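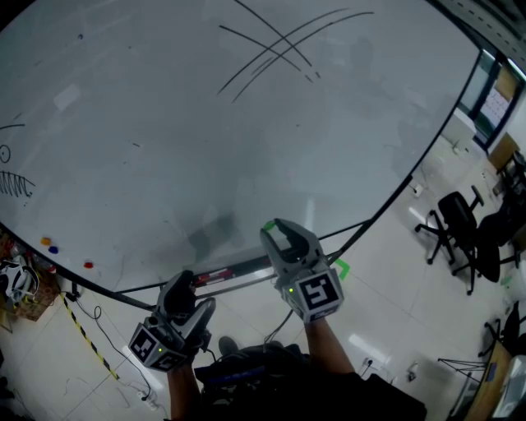 Whiteboard with marker lines and three magnets.

How to read a motorsport sponsorship proposal before you sign it

By Darlene Turcotte

Every winter, small businesses get a folder from a race team with a nice rendering of a car and a very large audience number. I have bought space on club-level cars for seven seasons, and I have learned to start at the back of the folder, where the terms are.

Step 1. Find out what the audience number is made of

The proposal will have a "total reach" figure. Ask for it broken out by source. It usually adds the paid gate, everybody who could have tuned in to the stream, and the combined followers of every account that might post about the series. The same fan can be in there many times over. Ask for average live viewers per round and paid admissions per round. If the team says it can't get those from the promoter, write to the promoter yourself.

Step 2. Ask to see the car on the broadcast

A decal on the door is priced as if the camera follows that door all afternoon. Pick one full race from last season and watch it with a stopwatch. I did this for a Skallidach entry that ran in the middle of the pack, and the rear quarter panel I was being offered was readable for 61 seconds. That included the time it spent parked in the gravel.

Step 3. Price the extras separately

Paddock passes, a show car day and "social content" get bundled in to make the package look bigger. Put your own value on each. A show car in your lot on a Saturday may be worth more to you than the whole race program. Twelve tagged posts may be worth nothing – look at how many comments the last sponsor's posts got, and whether they came from the team's relatives.

Step 4. Read the missed-round clause

Most teams at this level skip a race sooner or later, from crash damage or lack of money. The Lavside contract I was sent in December paid back nothing for the first 3 missed rounds. Ask for a refund per round, in cash. Credit toward next year assumes there is a next year.

Step 5. Check who pays for the decals

Printing, fitting and replacing them after contact can be billed to you. Get a cap in writing. I ask for $1,000 for the season and have only been turned down once.

Step 6. Call a former sponsor

Skip the current ones the team suggests. Guðlaug Kvaran, who had the Kener logo on a Kárason car for two years, told me she liked the people and sold no extra product. I signed a smaller deal after that call.

Leave yourself a week between the meeting and the signature. If the discount expires before then, let it.

Last updated July 13, 2019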